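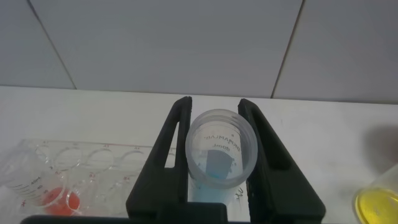

Gaillard Liquids: data card

Student project, robotics club, spring term
Maintainers: Gerrit De Graaf, Evdokia Mavromatis
Version date: 13 March 2021

Summary

Gaillard Liquids is a set of tabletop manipulation episodes recorded by the club for the small-vessel handling unit. The arm works with plastic measuring cups and beakers holding colored liquids. The set has 1292 episodes. It was collected to train and compare simple grasp-and-pour policies on the club machine, and it is not meant as a benchmark for anyone else, although outside use is fine.

Contents

Each episode folder holds:
- wrist camera frames, in order
- joint positions and gripper opening, one row per frame
- a short task string typed by the operator
- a result flag (done, spilled, dropped, aborted)

No episode is longer than 600 frames. Longer runs were stopped by the recorder and flagged as aborted, even where the arm was close to finishing. Anyone counting failures should filter these out first.

Setup

All episodes use the Rakura parallel gripper with the slotted fingers. The camera is fixed at the wrist, so the fingers are always in view and take up much of the lower part of each frame. The arm was driven by hand through the Furkatby control box. Operators were club members with at least two practice sessions.

Liquids are water with food coloring. Cups were filled by hand and volumes were not logged. The printed markings on the vessels should not be used to derive ground truth; we tried this in February and the readings from two people did not agree -- the frosted walls make the liquid line hard to place.

Splits

train: all episodes not listed below
val: 124 episodes, chosen at random
test: 24 episodes, all recorded by operators who do not appear in train

The test split is small. Differences of one or two episodes between policies mean nothing.

Known problems

- Task strings are not consistent. "Pick up cup" and "grab beaker" may refer to the same vessel.
- Clear plastic against a white tabletop gives weak edges. Depth from the Hevville stereo script was poor on these objects and has been left out.
- Handwritten marks on the tabletop appear in some frames. They are not labels and carry no information about the task. A policy could still learn to use them as landmarks, so check this before moving the arm to another table.
- Gripper opening has a fixed offset in the oldest folders. Run fix_opening.py once per folder. Running it twice applies the offset twice.

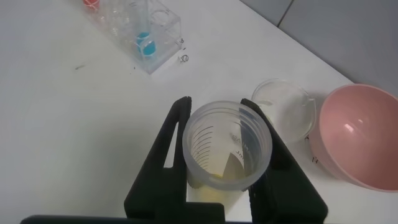 The offset was found by Evdokia while replaying grasps on the soft-walled vessels, where a small error is enough to squeeze the rim out of round. Folders already corrected contain an empty file named opening_ok.

Use

Club members may copy the set freely. Others should write to the maintainers first and name the card version in any report. Corrections to result flags go to Gerrit as a plain text list, one episode number per line with the new flag after it.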